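Flat-pack boxes for the move: fold the whole lot first, or as you go?

Posted by Hortensia Lucero, Jan 11, 2026
Print this thread | E-mail this to a friend

Hello all, long-time reader, hardly ever post. We've got to clear our office at Drurnlow and shift everything to the smaller place on Badawi Lane, and muggins here has ended up in charge of boxes. I ordered 152 of them from Prulport, the plain brown ones, and they've come flat in bundles and are leaning up against everything. My question is do I make them all up in one go before anyone starts packing, or leave them flat and let people fold their own? My gut says fold them all, because I know what my lot are like and half of them will use bin bags if there isn't a box ready in front of them. But then where do I put them!

Also does anybody have a view on tape. I was told the bottoms lock together and you don't need any.

---

tealady_pam
Don't fold them all, you'll regret it. A made-up box takes up the same space as a full one and you'll be climbing over them for days. We did our shop move in May and I had them stacked to the windows, couldn't get to the kettle. Do enough for one day and leave the rest flat behind a door.

---

brackenhill
Have to disagree with Pam, sorry Pam. If you leave people to fold their own they get it wrong, the flaps go in the wrong order and the bottom drops out on the stairs. One person who's got the knack can do them all in an afternoon with the radio on. Nest them if you can, one lying sideways in another with the tops open. Saves a surprising amount of floor.

And TAPE THE BOTTOMS. I don't care what the box people told you.

---

Hortensia Lucero
Ha, so that's one each way then. I did try a few last night and I'm a bit slow at it. The crease nearest the short flap never wants to go, it bends just next to the line and then you've got a wonky corner for ever. Is there a trick to that?

---

oldmanfenwick
Fold every crease backwards first, then forwards. Run your thumbnail down it or use the edge of a ruler. Cardboard that's been sat somewhere cold and damp is a pig for this so bring it into the warm overnight.

I'm with brackenhill on the tape. One strip along the join and one across it if there's paper going in. Paper is far heavier than you think. We had archive boxes with up to 2,000 sheets in and they needed two people and a lot of language.

---

tealady_pam
Two people for a box of paper means the box is too big, Fenwick! Small boxes for files, big boxes for cushions and coats. That's the whole secret of moving, that and labelling the side and never the top.

---

oldmanfenwick
They weren't my boxes, Pam.

---

marrowfat
Can I ask what's happening to the chairs and desks? I only ask because we packed everything beautifully and then had nowhere to sit for the last week because the furniture had gone on the first van. Keep a chair or two back. And a table at proper height, folding boxes on the floor is murder on the knees.

---

Hortensia Lucero
Good point marrowfat, the desks are going on the second van and I've said the chairs stay till the end. It's a big white room with a lovely high arch across the ceiling and I'll be sad to leave it. The new place has ceiling tiles, need I say more.

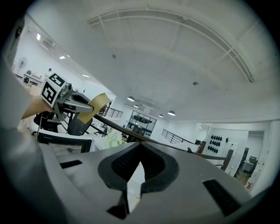 Folding in progress, black office chair still with us

---

brackenhill
What a ceiling! I can see why you'll miss it. Is that sheet for a box or for padding? If you've any flat pieces spare, keep them for going between monitors and picture frames. Better than bubble wrap in my opinion and you can write on it.

---

tealady_pam
Oh I like that room. Still say do one day's worth at a time though.

---

Hortensia Lucero
Right, I think I'm going to go halfway. Half folded and taped tomorrow, the rest left flat by the lifts. Urska tape is on offer at the trade counter so I've got plenty. Thanks everybody, especially for the backwards crease thing, I've just tried it on one and it's so much better.

---

Reader comments (3)

jim_o: We used banana boxes from the greengrocer. Free, with handles. No lids mind you.

Collette R: 152 sounds a lot for one office? We moved 2 floors with fewer than that.

marrowfat: Collette, it's never a lot. You always run out on the last morning, usually at the stationery cupboard.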